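Plolix bench notebook
Home | Entries | Visits | Parts | Search

2022-08-19
Open day, afternoon group. Small gripper on the stationery task, tabletop with the black marble pattern. Notes written up the same evening while I still have the numbers. The table always has more than one thing on it, with a stapler somewhere among them. 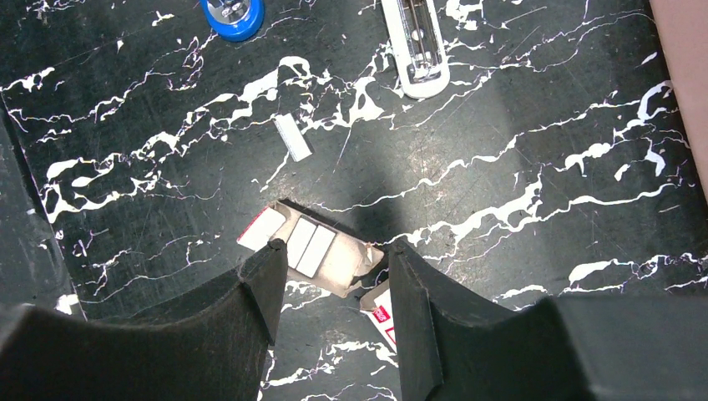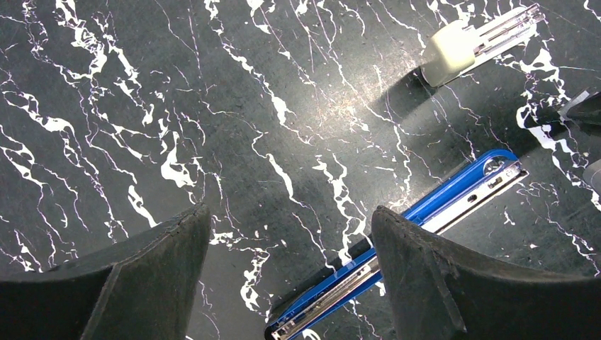 Smaranda Cozma
Workshop technician, gripper bench

Visitors came through in 3 groups, 26 people in all. The last group was from Van Wijk and stayed longest. Horațiu Filip did the talking, I ran the arm, Tudor Vlad kept people behind the tape and answered the safety questions.

Started with the opened carton with the two white pads in it. Thin paperboard, torn down one side. Fingertips go one to each side of it. I had the closing force turned down before the doors opened and left it there all afternoon. One of the Van Wijk people asked why we don't use a new carton. Told her the torn ones are what we get asked about.

The blue stapler is a different problem. It is long and narrow and it was lying diagonally, so the wrist has to turn before the fingers come down. The silver channel throws glare and the tabletop has its own shine, and the overhead lights did not help. Horațiu wants a matte mat for next time. I would keep the marble top, as customers do not all have matte tables.

Questions I wrote down:
- How heavy can it lift? Gave the bench limit, 700 grams. Not the arm's limit.
- Can it load staples? No. We have not tried.
- Who picks the objects? Whoever has the desk nearest the bench.

Finger wear: small chips along the edges and scuffing on the faces. Same set we fitted in April. I would like a fresh pair before the Minum visit. Liviu Cârstea has the drawing and says the tip profile can stay as it is.

Log counter read 254 at shutdown. I did not reset it in the morning, so that number includes the rehearsal.

To do:
- wipe down the tabletop, there is dust and fine scratches all over it
- ask Brundora for the side lamp back
- move the visitor tape out, people lean
- send Horațiu the settings file

Comments (3)

Laurențiu Crăciun: Leave the marble top. If we change the surface now I can't compare with the spring runs.

Horațiu Filip: Fine, but then I want the side lamp. Settings file received.

Tudor Vlad: Tape is moved. The spare roll is in the second drawer under the controller.

Contact: gripper bench, ground floor | © Plolix workshop | Back to top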